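Prolstead Open Workshop: the gallery, finally

Share 15 | Comments 3

Right, gallery time. Been promising this since the spring and it's now August, so apologies to everyone who has asked. Quick one, typed up on a Monday night with the tea going cold, so forgive the spelling. The captions are short becuase I've got the bins to do.

For anyone new: we're the big unit at the far end of Macedo Yard in Esinville, up the ramp, door on the left. Started with one bench and a kettle. Now there's frame, benches, shelves, mats on the floor and more tape than any group of people could need. Open evenings twice a week, bring your own mug.

This page is mostly surfaces and bits and pieces.

Few notes before you scroll.

The frame. Silver aluminium, bolted together over a long weekend. Would do it again. Would buy the right hex keys first though, we had 6 and none of them fitted. Best thing about it is you can hang nearly anything off it, and people do. Baskets, tape, coats in winter.

The marble. Loads of questions about this. Grey, with white and charcoal and a bit of rust and cream running through it. Some of us wanted plain white. Plain white shows every fingerprint, so the grey won, and I think it looks lovely with the veins going all over the place. Wipes down with a damp cloth. Don't put mugs on it please.

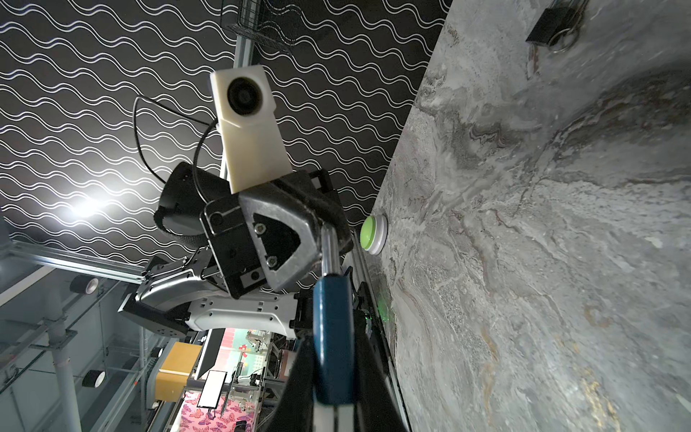
Marble side, with the green button and the padlock. Wavy lines panel behind, tape on the rail.

The button gets asked about more than anything else in the building. Light green cap, white base, nice solid press to it. Came out of a box of odds from the Vimosura clearance, where we also got hooks, hinges and a bag of washers that must have had 1,000 in it. Still working through the washers. If you need washers, shout.

Padlock lives on its ring. If you borrow it put it back on the ring, not in your pocket, not on the windowsill. Spare key is in the usual tin.

Black panel with the white wavy lines was a split vote. Half the Thursday lot say it makes their eyes go funny. I like it, brightens up a dull corner, and it hides the scuffs where the old shelving was. Catches the light a bit when the lamps are on. Might try moving the lamp, might not.

Wire basket: black mesh, clipped up on the post. Meant for small things only. Last month it had a whole sandwich in it. Small things ONLY.

Tape. Black rolls, hung on the frame so they don't wander off. Before this they lived in a drawer and every single one lost its end. Much better now. If you finish a roll, write it on the list by the sink, there's a pen on a string.

The butterfly mat. Pink, a bit of fun, softer on the knees than bare floor. Was going to be temporary. Somebody offered to swap it for a grey one and got shouted down, so it's staying. Hoover it now and then, glitter gets in it and we dont know where the glitter comes from.

Yellow box is still there too. Please don't pile things on the lid, it needs to open. Poster stays up for now, will go round the other wall when that's been painted.

Jobs left to do, if anyone's got a free hour:
- second coat on the back wall
- label the shelves (properly, not with old envelopes)
- sort the cable drawer, bring snacks, it'll take roughly 3 hours
- find somewhere better for the stands, they end up in the walkway

Got your own pictures of the unit? Send them over and I'll add them at the bottom. Landscape is better, portrait ones come out tiny on here and I can't work out why. Say if you want your name on or not.

More when the painting's finished. Kettle's on most evenings from 6, come and have a nose round. Ramp's slippy when it rains so mind how you go.

Comments (3) | Share this page

We use cookies to keep this site running. By carrying on you agree to our use of cookies. OK | Settings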